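Picking is a software problem now

Drosgate, mid-afternoon, fourth coffee. The people at Nuvar have been arguing about one number since lunch. The number is 90, in milliseconds, and it's how long their planner is allowed to think before the arm has to be told something. Anything. Even "stay put".

Nuvar makes software for bin picking. No arms, no grippers, no cameras, they buy all that in. What they sell is the bit in between: look at a heap, choose a thing, work out how to get hold of it, don't hit the wall on the way. Sounds small. It's about 400 thousand lines of code and most of it, they say, is for when stuff goes wrong.

Start with perception. The old version tried to name everything first. Bottle, box, brush. Needed a model of each item, needed somebody to scan it, and the first customer, a returns warehouse out at Usley, had new items turning up daily. Scanning never caught up. So names went. The current version, called Lemaire, only asks where a pair of fingers might close on something and not slip. Doesn't care what it is.

Clear plastic is still the enemy. A depth camera looks straight through a bottle and reports the floor of the bin, or a smear, or nothing at all. Lemaire guesses the missing shape from the colour picture and then marks its own guess down. Low marks, and the planner picks something else. Shiny metal bins make it worse, reflections everywhere, and customers love shiny metal bins.
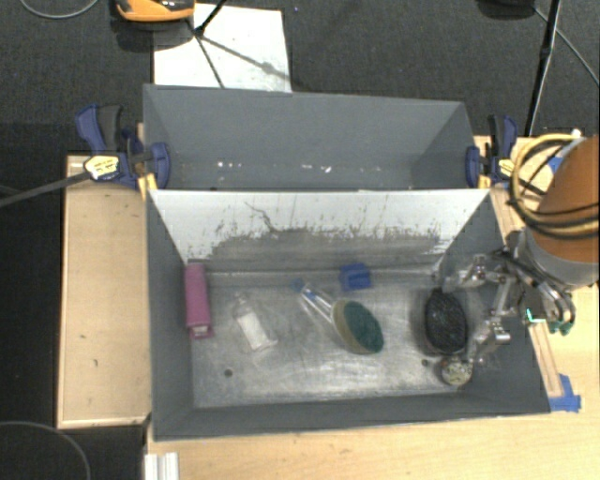 Seven objects, one bin. The gripper spreads its fingers at the right-hand wall, by the black oval and its small round neighbour.

Then walls. Ask the team what eats the time and it's walls every time. An item out in the open can be reached from nearly any side. Push it up against the edge and most of those approaches are gone, a finger would have to pass through metal. The planner used to try them all anyway and throw out the bad ones late. Now it throws them out early, with a rough check that takes almost no time and is wrong now and then, but wrong on the safe side. Wrist angles get checked after that. Cables last, becuase cables move and nobody has a good model of a cable.

Control is the part visitors skip. Shame. The planner hands over a path, and the controller follows it but is allowed to give a little. Touch something early and the arm softens, slides, tries to carry on. Too soft and it drags the whole heap about. Too stiff and you're buying fingers. The setting lived in a text file for 2 years, edited by hand, different on every site. It now has a proper screen with a slider and an undo button, and the engineers seem prouder of the undo button than of anything else on show.

Tooling generally is where the money went last winter. Every failed pick is saved whole: pictures, scores, the path, the forces at the fingers. You can open one and step through it, swap in a newer planner and see what it would of chosen instead. The folder everyone knows by heart is 678. A box, stood on its long side, tight to the wall, and a planner that was completely sure of itself and completely wrong. New builds have to get past it before anyone will look at them.

Does it work? At Usley, mostly. Small flat things are poor. Bags are worse. Tangled things, don't ask. There's a plan to let the arm nudge an item away from the wall before picking it, which people have been doing with their fingertips for ever, but a nudge costs a second or so and the warehouse counts seconds.

Back to the 90. One side wants it raised, better grasps, fewer retries. The other side says a quick bad plan can be fixed on the way down if the camera keeps looking. They've both got graphs. A test build with the longer limit goes to Usley in November, and the old one stays on the next machine along for comparison.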